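Trenach Pair: hand-held grippers for recording two-handed tasks

Teaching a robot to fold laundry used to mean a lot of time at a joystick. With the Trenach Pair you pick up a gripper in each hand and do the job yourself, at your own speed, while the recorder saves every squeeze and turn of the wrist. We've been using our own set since October and it's still the first thing we switch on in the morning!

What it's like to use

The grips feel more like kitchen tongs than lab kit. Close your hand and the jaws close; ease off and they open again. Most people get the hang of it in 20 minutes or so, and soft, floppy things (the stuff that makes robot arms sulk) are where the Pair really comes into its own. Socks are our favourite starter task: two hands, thin fabric, and a cuff that has to be held by its edge.

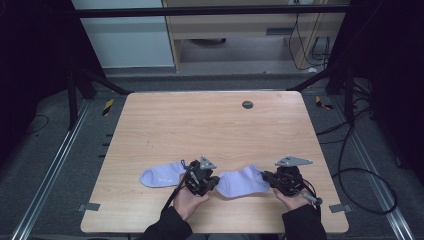 What's in the case

Two grippers, left and right
Two cables, one per gripper
Recorder box with power supply
3 spare sets of jaw pads
Printed quick-start card

Both grippers are wired, so there are no batteries to charge halfway through a long session. Leave enough slack for your arms to cross if the task needs it.

Recording and playback

Each demonstration is saved as its own file, with jaw opening and hand position on one shared clock. Odent, our free desktop program, lets you trim the start and end, bin the fumbled attempts and add a label. A set of 200 short demonstrations fits easily on the recorder's built-in storage. Finished sets can be exported for the Greco two-arm station, or as plain tables if you have your own training code.

Good to know

The jaws are made for light objects: clothes, cloths, packets, small boxes. Please don't use them on anything hot or sharp. For heavier work, have a look at the Ulley grips, which plug into the same recorder.

Part number: 841
Page updated June 2024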